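Monday, child theme for the Stonent catalog site

Picked up where I left off in May, with the product pages still ignoring the custom template. I had coffee and a quiet morning, so I went through the template files one at a time, and it was a pleasure for once! The culprit was a filter in the parent theme (Vendovlow) that loads late and swaps our single-product file for its own. Setting our priority to 30 put it right.
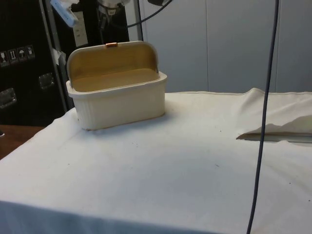 Storage box, lid up, on the white cloth.

After that I got onto the image sizes, which I had been putting off. Vendovlow registers 6 of them and we use 2, so every upload makes a pile of files we never serve. I unregistered the rest in the child theme's functions file and regenerated thumbnails on staging. All 41 products came through fine, though the page timed out once halfway and I had to start it again from the command line. 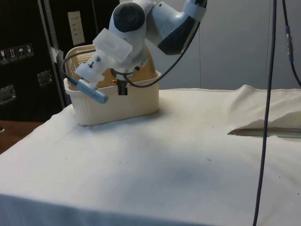
While that was running I looked at the menu font, Endo, which drops the accents on the Hầu collection page (the name came out as two letters and a little square, poor thing). The subset we load is Latin only. I added the Vietnamese subset to the enqueue call and cleared the cache, and now it reads properly in the menu and the breadcrumb. The footer still shows the square, so I suspect there's an old stylesheet hanging around in there somewhere.

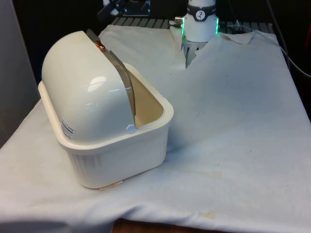
Still to do

Find the footer stylesheet. Check the gallery on a phone, both ways up. Move the priority change into its own commit with a decent message, as I know I'll be hunting for it later. Ask whether anyone minds if the sidebar goes on archive pages, I'd love to see it gone.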